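Keep the Phone Line Open at the Library

By Idun Skjelbred
June 18, 2025

The county library plans to close its telephone reference line and send all questions through a web form. I think the board should vote no.

The line took 1,014 calls in April. The library's own report calls that low use. I read the same report and saw that more than 600 of those calls came from people with no library account, which means they would have to create one before they could use the form. Many of them live out past Masilela, where home internet is slow or missing.

The replacement is a system called Trendaten. I tried it on the demo page. It asked me to pick a subject from a list of 19, and "bus schedule" was not on it. Neither was "large-print tax booklet." I picked "Other" and got a reply the next afternoon. On the phone I have never waited more than a few minutes.
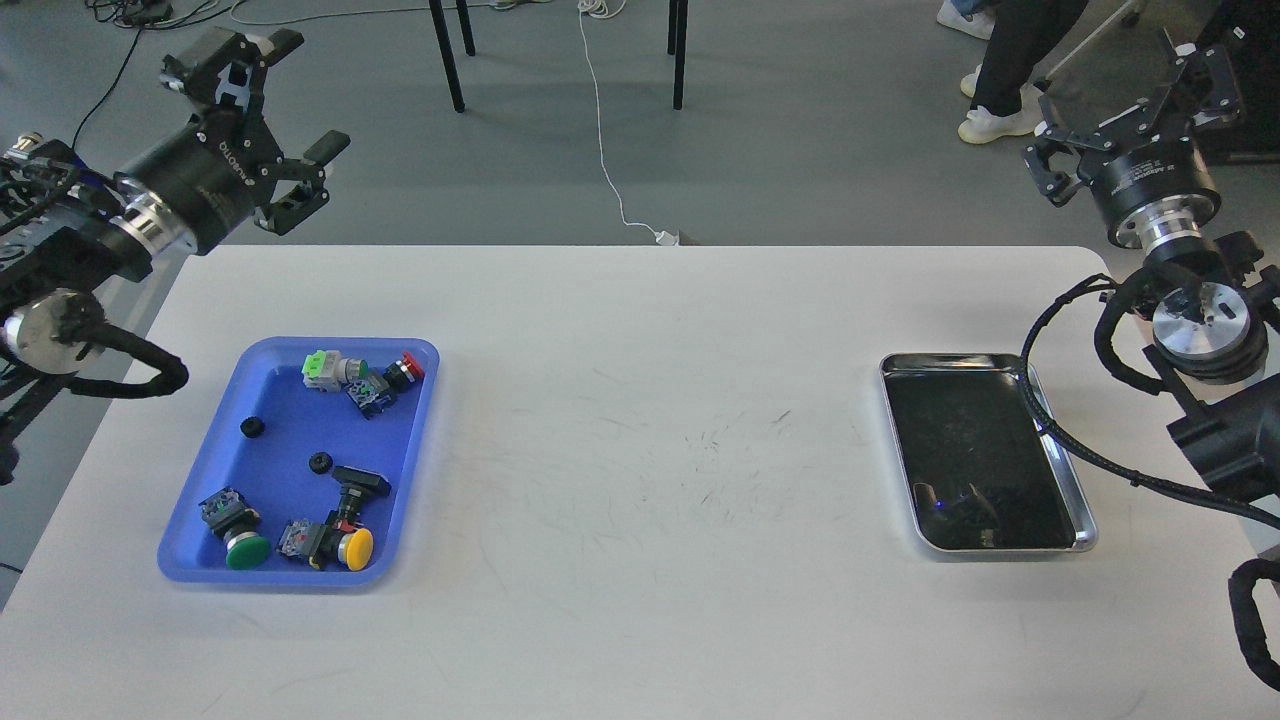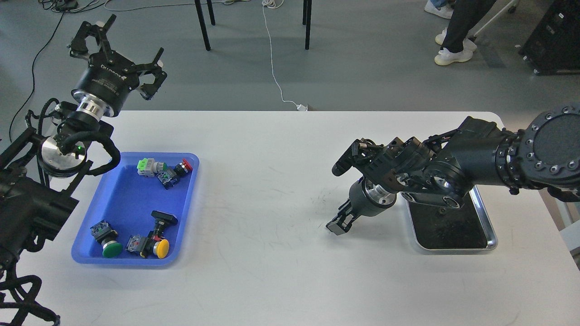
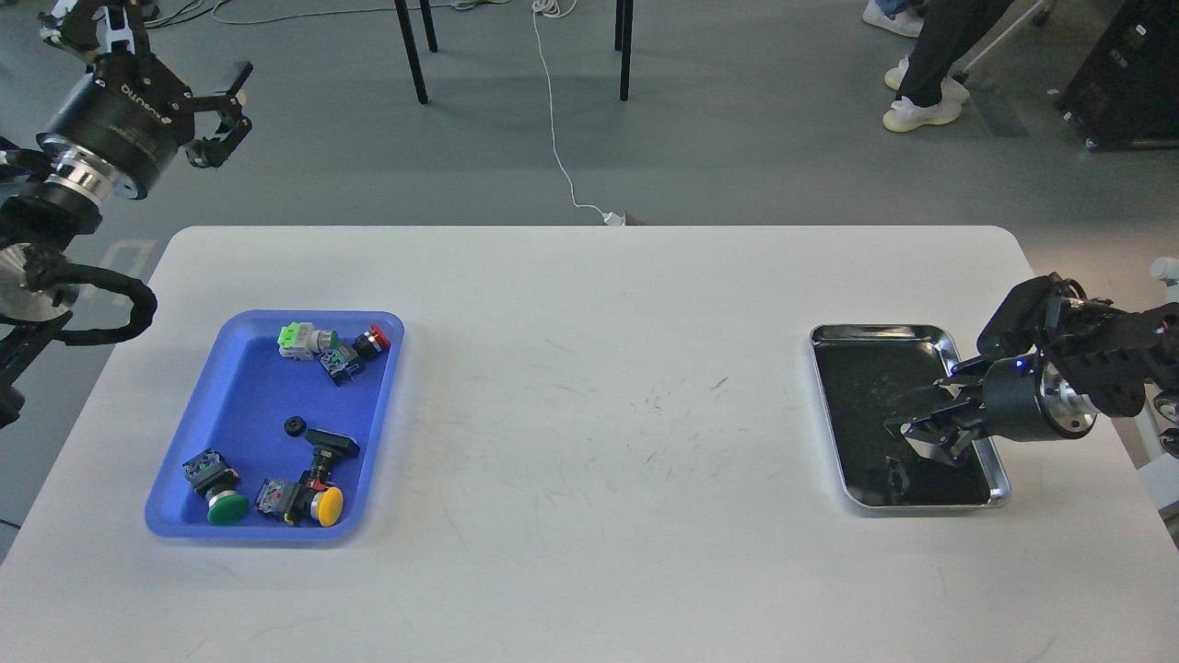
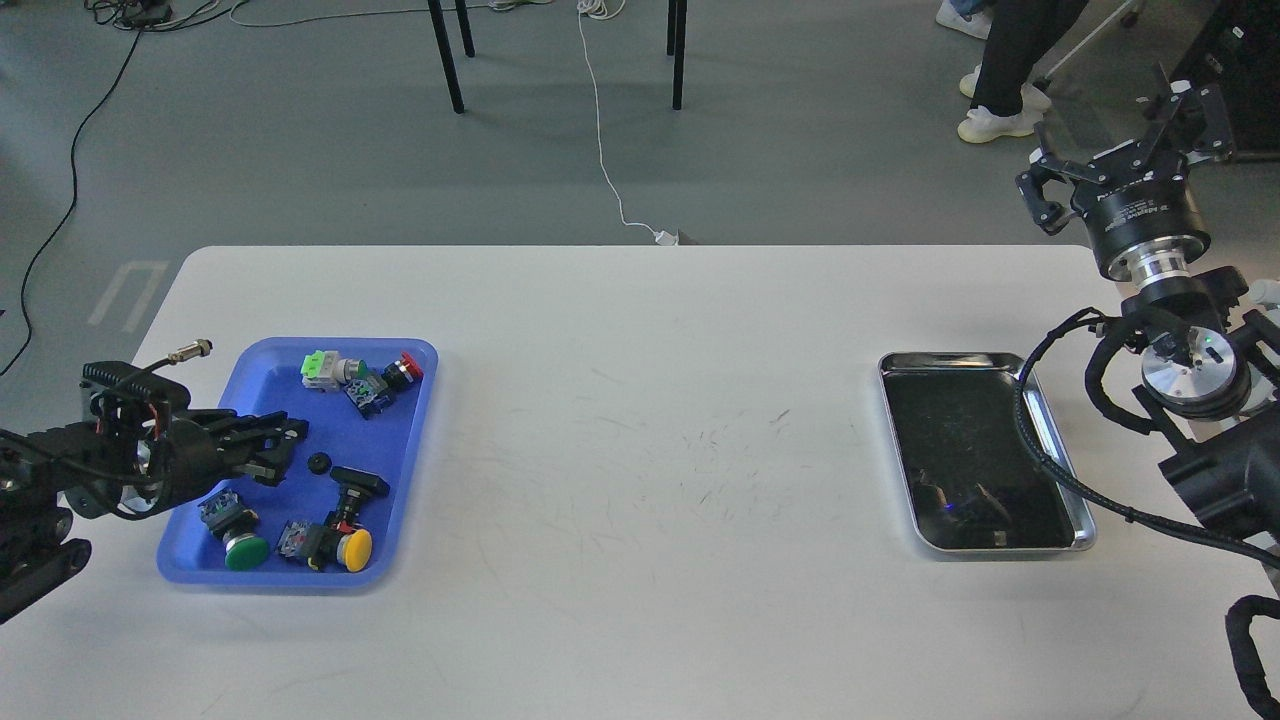

Blue tray and push-button parts on a white table.

Supporters of the change say the two staff members on the line could be doing other work. That is a fair point, and I don't think the line has to run twelve hours a day. Grarkora, the next county over, cut its hours to mornings and kept one librarian on the phone. Calls dropped a little and then held steady. We could do the same thing this summer for much less than the cost of the new contract.

There is also the matter of who gets counted. The survey behind this plan was posted online and drew some 700 answers. People who answer online surveys are mostly comfortable with online forms. The Sosero branch had paper copies at the desk, but only for one week, and I could not find those results anywhere in the report.

My neighbor is losing her sight. She calls the line to find out which audiobooks have come in, and the librarian reads her the titles. She can't do that with a drop-down menu.

The board takes comments at the main branch before the vote. You can also leave one by phone, for now.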